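Home | Local | Business | Housing | Letters | Archive

Manville tightens storage rules for candle makers and home workshops

Small producers of candles, wax melts and scented oils in Manville will have to register any stock of wax or fragrance oil above 500 pounds under a revised fire code that takes effect in April. The limit applies per address, including garages, basements and detached sheds.

The previous code set a single threshold of 4,000 pounds for combustible solids and did not treat fragrance oils separately from other household liquids. Under the revision, wax and oil are counted together. Finished candles count at full weight, less the container.

Registration is done on a two-page form. Applicants must give the maximum quantity held at any time, the location of the stock within the building, the heating method used for melting, and the distance from the melting area to the nearest exit. There is no fee for the first year. Renewals will be charged from the second year at a rate that has not been set.

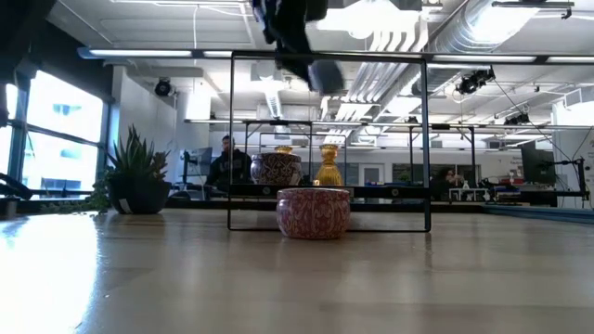 A short, round candle tin with a floral or paisley pattern.

Florian Arnaud, who drafted the technical section of the code for the town, said the old threshold had been written with warehouses in mind. "A basement with 3,000 pounds of wax in it was treated the same as a basement with none," he said. "The inspector had no grounds to ask about it."

The revision also sets conditions for melting equipment. Direct-flame melting is prohibited indoors at registered addresses. Electric melters must have a thermostat and a separate high-limit cutoff, wired so that failure of the first does not disable the second. Double boilers on a domestic range are still permitted for batches up to 12 pounds, provided the operator stays in the room.

Stock must be kept at least 3 feet from any furnace, water heater or electrical panel. Fragrance oils with a flash point below 140 degrees Fahrenheit must be kept in a closed metal cabinet. Makers are expected to hold the supplier's safety data sheet for each oil and produce it on request. Paper or electronic copies are accepted.

Shelving was the most disputed item during drafting. An early version required all shelves holding wax to be metal throughout. The final text allows wood shelf boards on a metal frame, as long as the unit is fixed to a wall if it is taller than 5 feet and the lowest board is clear of the floor. Fully wooden units already in use may remain for two years.

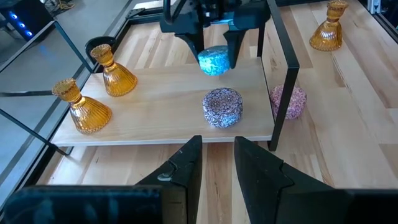

Display and retail areas are handled under a separate clause. A shop may keep finished candles on open shelves or tables without registering, but any back-room stock counts toward the 500-pound limit. Lit candles in a sales area must stand on a noncombustible surface and may not be left unattended – a rule carried over from the old code without changes.

Raphaël Masson, owner of the Trenisard candle workshop on Lebrun Street, said the storage limits would affect him less than the equipment rules. His two melters have thermostats but no separate cutoff. He has been quoted for retrofitting both and is comparing that with the price of replacing one. "The wax I can order in smaller lots," he said. "I pay more freight and that's the end of it. The melters are the real cost."

The neighboring town of Moltulgate adopted similar limits last year. Its code counts wax and oil separately, so a maker with stock in both towns will need to keep two sets of figures.

Inspections in Manville will begin with addresses that hold a home business permit. Addresses found above the limit without registration will be given 30 days to register or reduce stock. A drop-in session on the form will be held Saturday at 10 a.m. in the town hall annex.

Comments (3)

waxandwick: Does soy count the same as paraffin? The form just says "wax."

D. Perrin: Yes, same. Section 4 lists soy, paraffin, beeswax and blends. I asked at the counter.

oldmill_rd: Two years for wood shelves seems fair. Mine are bolted to studs and I'm not replacing them before then.

Related
Moltulgate stock limits: first-year report
Home business permits: what changed
Lebrun Street water main work extended
Town hall annex hours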